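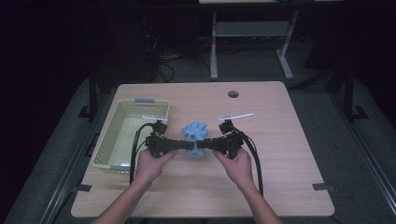 Soft toy storage: open-weave plastic basket or closed tub?

Posted by Treklow in Home & Laundry

I am sorting out storage for small plush toys, the kind with a lumpy or lobed shape and polyester fill. At present I use a rectangular plastic basket with perforated walls, kept on a table in the family room. It has no lid. The toys go in after washing.

Two things I would like to settle before I buy more of them:

1. Does the perforated wall make a practical difference to drying, or should the toy be fully dry before it goes in regardless?
2. Small lobes and arms tend to poke into the holes. Does this damage the fabric over time, or is it only a cosmetic matter?

The house is on the coast and humidity is high from September onward. I would prefer to stay with plastic. Cane and fabric bins have both gone mouldy on me. Colour is not important, although the lighter ones show dust sooner.

Viewed 2,143 times

Bianka Veres

Dry the toy completely first. A perforated basket lets air reach the outer layer, but the fill in the centre holds water much longer than the cover does, and a toy sitting among other toys has very little exposed surface. The holes help with residual humidity in the room. They do not replace drying.

To test for dryness, pinch the thickest part of the body firmly between both hands and hold it for a few seconds. If the fabric feels cool against your fingers when the rest of the toy does not, there is still moisture inside. Lobed shapes need checking at the centre, where the arms join, and then at each arm, as the fill is often packed tighter at the tips. 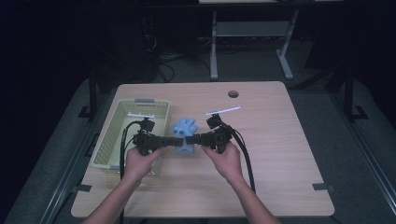
Light blue plush and a perforated basket, on the tabletop.

On the second point, it depends on the hole size. Small square holes will not admit a stuffed arm. They will catch loops, ribbon and embroidered edges. Run a fingertip around the inside of the basket before you use it — moulded plastic sometimes has a thin ridge of flash left at the holes, and that ridge is what pulls threads. A few strokes with fine sandpaper removes it. Wipe the dust out afterward with a damp cloth.

Other notes from my own setup:

Fill to the rim and no higher. Compressed fill takes a set, and short-pile plush creases where it is folded against the wall.

Leave a gap between the basket and an outside wall. Mine was hard against the plaster for one winter and the back row smelled musty.

Wash the basket itself when you wash the toys. Warm water and dish soap, then a soft brush for the holes.

Jedolel

Closed tub with a silica gel pack. Done. We have had ours in the garage for 11 months with no smell at all.

Stumis

I would not use a closed tub for anything a child takes out every day. The lid ends up on the floor and the gel pack is then drying the whole room. Tubs are fine for long-term storage, provided the toys are bone dry when they go in.

For daily use I agree with the open basket. One addition to the above: if the toy has a label that says surface wash only, do not soak it. Sponge the cover with a cloth wrung out well and lay it flat on a rack, turning it a couple of times during the day. Soaking can leave the fill in clumps, and no amount of squeezing evens it out properly. Mine went in the machine on a Monday and was still damp in the middle on the weekend.

Treklow

Thanks. Checked the basket and there was a ridge along one side of several holes. Sanded it back. I will try the pinch test on the next wash and keep the lidded tub for the spare ones.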